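Plutau Hand-Held Grippers, Matched Pair

Teach a tidy-up task at your own kitchen table

Home / Demonstration Tools / Hand-Held / Plutau Pair

If you have ever tried to drive a full-size arm through a simple chore with a joystick, you know how long an afternoon can get. The Plutau pair takes the arm out of the room while you do the teaching. You hold one gripper in each hand, you do the job the way you would like to see it done, and the recording goes home with you for training later on. We have been selling demonstration gear for a good while now, and this is the set we find ourselves reaching for when the task is small, fiddly and needs two hands (putting toys back in their box is our favorite, and it never seems to get old!).

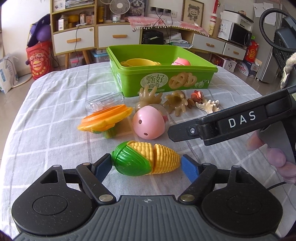 Each gripper opens and closes with your own squeeze, so a new operator usually feels at home within the first 20 minutes. Please do let people play a little before you start saving takes. The early ones tend to be hurried, with a lot of poking and second tries, and a calm demonstration is worth a good deal more to you afterward than a fast one. We like to have the operator say the goal out loud first, something as plain as "everything on the cloth goes in the box," and then work through it at an easy pace.

You will also want to think about what goes on the table. A set of identical blocks will teach you very little about grasping, and most of our customers already own a far better collection in a closet or a toy chest. Mix hard things with soft things, and put in a few that like to roll.
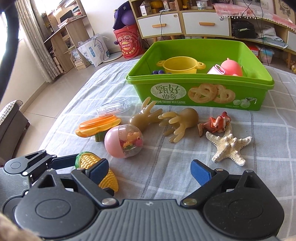 Toy corn beside the left fingertip, with the green cookie box behind.

Soft objects deserve a paragraph of their own, and they are where hand teaching really earns its keep. With a remote control it is hard to tell how firmly you are squeezing, and people either drop the thing or flatten it. With the grip right there in your hand you adjust without thinking, and those small adjustments go into the recording along with everything else. 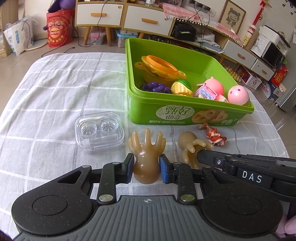

Choosing where to take hold is half of any lesson, and it helps to settle on a habit before you begin a long session. On an object with thin parts that flop about, we suggest going for the thickest spot. The amber rubber hand is a nice case: pinched at its rounded base, it stands upright with all five fingers free above the pads. Repeat the same choice over several takes, then vary the starting spot and direction so that your model sees the same idea from different sides. If two operators are sharing the work, have them agree on this together over coffee first.

Our Vovovden recording software comes with the pair and keeps the left and right hands lined up in time. You can trim the start and end of each take, add a short note, and set aside the ones you don't care for. A first project of 300 takes is a comfortable size for one table and one box, and if you can manage 400 you will have a few to hold back for checking.

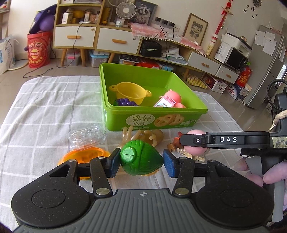 For folks who would like to do both kinds of teaching, the Alipour remote control kit works with the same software, so hand-held takes and remote takes can sit side by side in one project. Many people gather the bulk of their material by hand and then add a smaller batch by remote on the real arm.

What comes with it
Left and right hand-held grippers
Cables for both hands
Vovovden software, with 3 seats
Spare fingertip pads
Printed setup guide

Care
Wipe the fingertip pads with a damp cloth and let them dry before the next session. Check the linkage screws now and then, and store the pair with the fingers open.

Ordering
Sold as a pair only. Orders ship from our Tresuvside workshop, and the next batch is due in February. If you are unsure whether your task suits hand-held teaching, write to us with a few lines about the objects and the table you have in mind, and we will gladly talk it over with you before you buy.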